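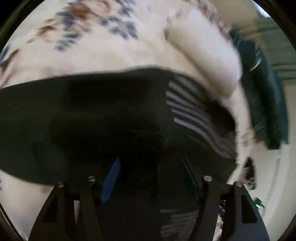
## 3.2 Gathering examples with the hand-held gripper

**Figure 3.** View from the Marnemo gripper with its arms open in front of a glossy black object on floral fabric. Striped reflections curve across the right half of the object.

We gathered the Jallidley set with the Marnemo, a light two-armed gripper that a person carries through ordinary rooms. It gave us 557 usable examples from 22 homes, and we were delighted by how varied they turned out! Each person chose their own objects and worked at their own pace. We asked only that they begin with the arms open and keep the camera running until they had let go.

Shiny things are the hardest part of the set and, for us, the most exciting. In Figure 3 the bright bands on the dark surface could easily be taken for edges, while the real outline is softened by motion blur. The blue pad on the left arm stands out well, but the navy one opposite is much closer in tone to what lies behind it. We kept frames like this in the training data, blur and all, and marked 158 examples as having strong reflections.

Labels were added afterwards in Stodano. For each example we stored the opening between the pads, the path of the hand and the moment of first contact. Where the moment of contact was unclear, two of us labelled it separately and a third settled any difference greater than three frames. The Enriquez baseline, described in Section 4, was trained on the same files with the same labels, so the two methods can be compared directly.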